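On keeping a household inventory

March 16, 2022

It is my intention in this entry to set out the method by which I have, over the past winter, prepared a full inventory of the contents of my home. Several readers wrote to me after my earlier note on insurance, and I undertook then to return to the matter. Muireann McGrath in particular asked whether the work could be done by one person in the evenings. It can, although it took me 24 evenings and I had hoped for far fewer.

The purpose of an inventory should be settled before any work begins. Mine was begun for the insurer, who required a list of all items worth more than £400. There were five of these, and the list was finished before supper. I continued because my late aunt's house in Hopkin had been cleared the previous April without any record, and the family still disagrees as to what became of the good serving dishes. I did not wish to leave my own relations in the same position.

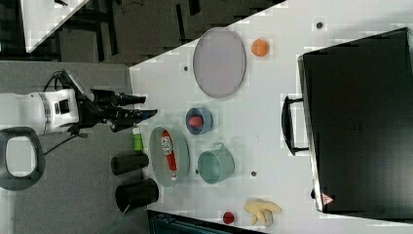
I proceeded room by room and completed each room before starting the next. Cupboards were taken from the top shelf down. Each entry gives the object, where it is kept, how it was acquired and, where known, its year. The last of these proved the most difficult. I had believed, for example, that the hall clock was bought in Danach on our first visit, but the receipt, found in a coat pocket, shows that it came from Tovby three years later. The entry has been corrected and the receipt attached.

Sets were entered as a single line. On this point I must record a disagreement with Colm Scanlon, who has kept such a list for many years and enters every teaspoon on its own. His reasoning is that sets do not remain sets. I accept that this is so, and my own fish knives support him, but I was not prepared to write out the cutlery drawer in that fashion. The finished inventory stands at 2,937 lines as it is.

The question of what to leave out also deserves attention. Food, cleaning materials and newspapers were excluded from the start. Books were included, with some regret by the second bookcase. Items belonging to other people were placed on a separate sheet, and that sheet has already been of use: a casserole lent to us by Iker Casado has gone home, together with a written apology.

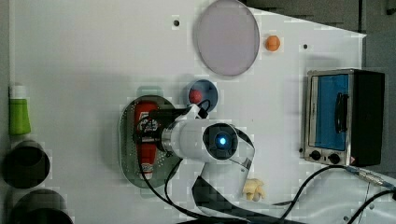
As to the form of the record, I used a plain ruled ledger and afterwards typed it up. The typed copy is easier to search. The ledger, however, has room in the margin for remarks, and I find that I consult it more often. Beside the entry for the green lamp — the one from the Jovska sale — there is a note of what the seller told us about its former owner, and I should not have thought to put that into a column.

A copy has been lodged with my solicitor and another with my sister. The inventory will be reviewed each April, when additions will be entered in blue ink and disposals struck through with the date. The loft has not yet been done. I intend to begin there once the weather is warmer, and would be glad to hear from any reader who has found a sound way of listing Christmas decorations.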